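Fedwood Stapelbehälter G2, grau, offen

Hersteller: Fedwood
Lieferung: ab Lager Gorkum
Zustand: neu oder gebraucht (bitte bei der Bestellung angeben)

Beschreibung

Der G2 ist ein großer, rechteckiger Behälter mit hohem Rand und offener Oberseite. Er wird von unseren Kunden für lose Teile benutzt, die man nicht einzeln verpacken will: Spielfiguren, kleine Beschläge, Muster, Rückläufer aus dem Versand. Die Wände stehen leicht schräg nach außen. Dadurch kommt man mit der Hand gut bis in die Ecken, und leere Behälter lassen sich ineinander stellen.

Der Boden ist flach und hat keine Rippen. Kleine Gegenstände bleiben darauf so liegen, wie man sie hineinlegt, und man kann sie leicht aufnehmen. Für Flüssigkeiten ist der Behälter nicht gedacht. Er ist an den Ecken zwar geschlossen, wird aber von uns nicht auf Dichtheit geprüft.

Technische Angaben

Innenlänge am Boden: 61 cm
Farbe: grau, durchgefärbt
Oberseite: offen, Deckel als Zubehör
Griffe: 2, an den kurzen Seiten
Etikettenhalter: 2, außen
Stapelbar: ja, mit Deckel
Geeignet für Innenräume: ja
Geeignet für dauernden Platz im Freien: nein

Bei der Innenlänge ist zu beachten, dass sie am Boden gemessen wird. Oben ist der Behälter wegen der schrägen Wände länger. Wer einen Einsatz oder eine Matte zuschneiden möchte, soll deshalb immer das Bodenmaß nehmen und nicht das Maß vom oberen Rand.

Neu oder gebraucht

Wir verkaufen den G2 in beiden Zuständen. Neue Behälter kommen einzeln in Folie. Gebrauchte Behälter stammen aus dem Mietbestand von Bowen, werden in Gorkum gewaschen und danach von Hand durchgesehen. Behälter mit Rissen oder gebrochenem Rand sortieren wir aus.

Kratzer, matte Flecken und hellere, abgeriebene Stellen am Boden sind bei gebrauchten Behältern normal und kein Grund für eine Reklamation. Sie entstehen vor allem dort, wo oft Teile geschoben werden. Die Tragfähigkeit wird davon nicht kleiner. Auch der Farbton kann von Stück zu Stück etwas anders sein, von Mittelgrau bis Blaugrau. Wenn Sie mehrere Behälter mit möglichst gleicher Farbe brauchen, schreiben Sie es bitte in das Bemerkungsfeld. Wir versuchen es dann, können es aber nicht versprechen.

Reinigung

Lauwarmes Wasser und ein mildes Spülmittel genügen. Kleberreste von Etiketten gehen am besten mit einem Kunststoffschaber ab. Bitte keine Stahlwolle verwenden und keinen Dampfstrahler aus kurzer Entfernung. Nach dem Waschen den Behälter umgedreht abstellen, bis er trocken ist, das dauert bei Zimmertemperatur etwa 2 Stunden.

Zubehör

Deckel, flach, grau
Trennwand zum Einstecken, quer
Bodenmatte, weich, auf Maß geschnitten
Etiketten für den Halter, weiß, unbedruckt
Rollwagen Drurkesum, passend für den G2

Der Rollwagen Drurkesum hat eine eigene Seite mit eigenen Lieferzeiten. Er wird nicht zusammen mit dem Behälter verschickt, auch wenn beides in einer Bestellung steht.

Bestellung und Versand

Die Mindestmenge ist ein Stück. Ab einer vollen Palette liefern wir ohne Umkarton, die Behälter stehen dann ineinander und sind mit Band gesichert. Das Band bitte vorsichtig durchschneiden, es steht unter Spannung. Einzelne Behälter gehen als Paket hinaus. Im Oktober ist bei gebrauchten Behältern mit längerer Wartezeit zu rechnen, weil dann der Mietbestand gezählt wird.

Unbenutzte Behälter nehmen wir zurück, wenn sie sauber sind und keine fremden Aufkleber tragen. Die Kosten für die Rücksendung trägt der Käufer. Für Zubehör, das auf Maß geschnitten wurde, ist die Rückgabe leider nicht möglich.

Ansicht von innen: grauer Behälter mit losen Teilen, darunter eine kleine weiße Spielfigur mit schwarzen Flecken. Der Boden zeigt Gebrauchsspuren.
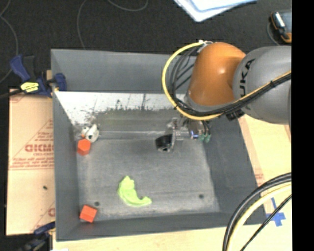

Ähnliche Artikel

Fedwood Stapelbehälter G1, grau, niedriger Rand
Fedwood Deckel für G1 und G2
Rollwagen Drurkesum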